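# Jivumus 公布料箱拣取任务的遥操作示教流程

2022-08-12

Jivumus 发布了一份技术说明，介绍其料箱拣取任务的示教数据采集办法。任务对象为散放在灰色料箱内的长条形积木，有红褐色和深绿色两种，机械臂末端装夹爪，由操作员远程控制完成接近、对位、夹取和提起四个阶段。

项目负责人 Cempaka Pasaribu 介绍，今年5月之前团队主要采用拖动示教，即操作员手握末端引导机械臂走完轨迹。该方式上手快，但操作员的手和前臂经常遮挡相机视野，且力矩传感器读数中混入人手施加的外力，后期难以分离。改用遥操作后，上述两项干扰不再出现，代价是操作员缺少触觉反馈，对位阶段耗时有所增加。
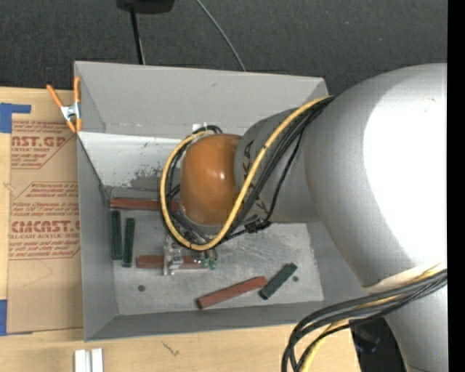

按现行流程，每名操作员先做30次练习，练习数据不入库，随后进入正式采集。首批数据集共收录300条示教轨迹，其中200条用于训练，其余留作验证和测试。每条轨迹同步记录关节角、末端位姿、夹爪开度和固定相机图像，时长约30秒。夹取失败后又重新对位的轨迹予以保留，并单独加注标签；因通信中断而终止的轨迹直接删除。

遥操作端的主手由 Ustex 提供，从手端的位移缩放比可调。负责控制软件的 Lachlan Tawhiri 表示，积木贴近箱壁或彼此平行靠近时，夹爪可下探的空间较小，操作员通常会调低缩放比，先旋转腕部使夹爪开合方向与积木短边一致，再竖直下降。软件在末端接近箱底时限制下行速度，并对接触力设有上限，超限即停止运动，须由操作员手动复位。

说明中也列出了现阶段的不足。线缆沿前臂外侧走线，腕部大角度旋转时余量有限，因此采集中对末端关节转角做了软限位，部分朝向的积木须换用另一侧的抓取姿态。此外，不同操作员的下降路径差异明显，直接混合训练会使策略在对位阶段出现停顿，团队目前按操作员编号分组处理。

下一阶段的采集将由 Jivumus 与 Cudance 共同进行，任务扩展为按颜色分拣。数据格式和标签定义沿用现有版本，新增目标颜色字段。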